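Category: Data standards / Robotics / Tabletop manipulation

# Kanolura Tabletop Set: data card and recording rules

Maintainer: Na-rae Ok, Ostasley
Status: open for comment until the end of July

## Summary

Kanolura holds 2,721 episodes of tabletop pick, place and drawer tasks recorded on the Fallo bench at Ostasley. Of these, 2,000 are released for training. The remainder are held back for evaluation and should not be used to tune anything, including colour normalization.

Release 2 replaces the free-form notes in the first release with the rules below. Labs contributing episodes must follow them. Labs that only use the data can skip to "Known gaps".

## Contents

- `episodes/` one folder per episode, containing video, joint states and the task string
- `splits/` lists of episode IDs, one per line
- `bench/` calibration files for each bench session
- `rejects.csv` episodes removed at review, with the rule number that was breached

Joint states are in radians. Timestamps are in milliseconds from the start of the episode. Do not resample before submission.

## Bench rules

1. The work surface is plain, matte and light in colour. Wipe it down before each session and let it dry.
2. Only objects on the session sheet may be on the surface. Tape, tools and spare fasteners go in the tray under the bench.
3. Small objects start clear of all furniture items (drawer units, racks, bins) unless the task string says otherwise.
4. Drawer units may be set at an angle. Record the angle to the nearest five degrees in the session file.
5. Cables may hang behind the surface but may not cross the reach area. A cable that moves into the reach area during an episode ends the episode.
6. Indicator lights on bench equipment stay on. Covering them changes the background between sessions, and we would prefer it constant.
7. The emergency stop is tested at the start of every session. The operator initials the sheet. No initials, no session.

Rule 3 draws the most queries. There is no fixed clearance distance, as it depends on the gripper. The operator should be able to approach the object from any side without touching anything else. If that is in doubt, move the object and restart.
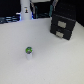 Starting positions are drawn from a grid of 64 cells, and the cell number is written to the episode header before recording begins. Operators must not choose a cell by eye. In the first release many did, and the result was a strong bias toward the cells nearest the operator's chair.

## Task strings

Use everyday words. Name the object by colour and general shape, and the furniture item by type. "Put the green-topped object in the lower drawer" is acceptable. Part numbers, brand names and operator nicknames are not.

## Review

Each episode is checked by a person other than the operator. The Cho script flags missing headers and dropped frames, but it does not judge rules 2 or 3. Those are checked against the first frame by hand. Rejected episodes are logged and kept for a year before deletion.

## Known gaps

- One bench, one surface finish. Expect poor transfer to wood grain or patterned tops.
- White objects on the light surface have weak edges and faint shadows. Segmentation masks for these are less reliable and are marked `low_conf`.
- Lighting was not varied within a session.
- Left-handed and right-handed operators are not distinguished in the metadata.

Corrections go to the maintainer with the episode ID in the subject line.

Contact Ostasley data desk | © Kanolura contributors | Back to top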